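Ticket 253: Workroom table pad slipping and marking
Raised by: Kobina Adjei
Site: Mesgate, ground floor workroom
Status: Closed, one item carried over
Opened: 4 Feb 2018

What's wrong

Hello all, me again. I've got two grumbles rolled into one ticket because they both involve the white pad on the big wooden table, and I suspect you'll want to send me the same answer for both.

First grumble: the pad creeps. You put it down square with the edge of the table in the morning, lean on it a bit, pull it a bit, and by lunch it has wandered a good thumb's width and started to rotate. If you're working to a line that's a right pain (I am, nearly always, working to a line).

Second grumble: it's picking up marks. Brownish ones. I don't know what they are and I've heard three different theories, two of them involving tea. They don't come off with a dry cloth.

The pad is the thick felt sort we bought through Bramwell, the order that came in last May. The tabletop under it is the pale wood one and it's in good nick, so please don't swap the table!

First reply from Facilities

They asked whether I'd tried turning the pad over, whether the table was level, and whether anybody had polished the top. Fair questions. Answers: yes, yes as far as my little spirit level can tell, and I've no idea but I'll find out.

Log, as I went along

Entry 1. Turned the pad over. It crept just the same, only now with the rough side up, which I liked less. Turned it back.

Entry 2. Asked about the polish. Somebody had indeed gone over the top with a spray, a lemony one from the cupboard under the sink. Washed the whole tabletop with warm water and a drop of washing-up liquid, went over it again with plain water and let it dry overnight. Much less slidey in the morning. I'd call it half fixed.

Entry 3. Cut 12 short strips of the rubbery drawer liner and laid them under the pad. Lovely grip, but you could feel every single strip through the felt, like the princess with her pea. Took out all but 5, left one near each corner and one in the middle. Still lumpy in the middle. Took that one out as well and it's been fine since.

Entry 4. Tried the marks with a barely damp cloth and a bit of hand soap, dabbing, no rubbing. The smallest one faded. The others just looked smug. I didn't want to soak the felt, having done that to a different pad years ago and watched it dry into the shape of a crisp.

Entry 5. Tried the Pralov stain powder that Facilities sent over. Sprinkled it on, left it for 7 hours, brushed it off with a soft brush. The marks are paler but they're still with us. I've decided I can live with them. If anyone can't, they're welcome to the rest of the tub, it's by the tap.

Entry 6. While I was at it I redid the guide line. The old one had gone fuzzy, so I drew a faint blue one with a washable pen, from the middle of the pad down towards the side where you stand. I kept it faint on purpose. If you go over it in biro I will know, and I will be sad.

Entry 7. Checked the pad against the table edge after a proper working day. There's a strip of bare wood showing along the side and the top, and that's how I'd like it left: if that strip stays even, the pad hasn't moved, and you can tell from across the room without measuring anything.
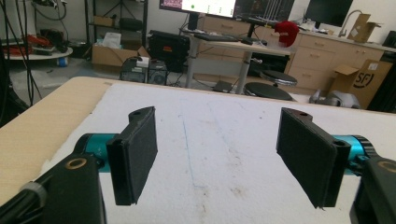

Entry 8. Pressed down hard on each corner in turn and gave the pad a good shove from the near side. No creep worth writing down. Asked Facilities to close the ticket, with the one leftover below.

Carried over: the rest of the room

I know, I know, this wasn't in the original ticket. But once I'd stood there looking at the table for the best part of a week I started noticing the rest. The big cardboard box in front of the drawers is my main worry, as I'd like to get to those drawers without doing a dance. There's an open box up on the counter too, and the computer tower is perched on another one, which can't be doing the box any good. Could we have a low shelf or a stand for the tower? I've seen a plain one in the Zirkance catalogue that would do the job, nothing fancy.

Also, whoever owns the red baseball cap on the standing desk, it'd be happier on a hook.

Reply from Facilities

Pad: closed. They'll put a note on the lemony spray saying not for tabletops. Stand for the tower: approved in principle, waiting on a price. Boxes: they've asked us to sort out what's ours first and flatten anything that's empty, and they'll collect the cardboard from the corridor.

My last note

Thanks, that all suits me. Spare liner strips are in an envelope in the top drawer, in case the pad starts wandering again. Please reopen this ticket if it does, as I've kept all my notes here and I don't fancy typing them out twice.

Kobina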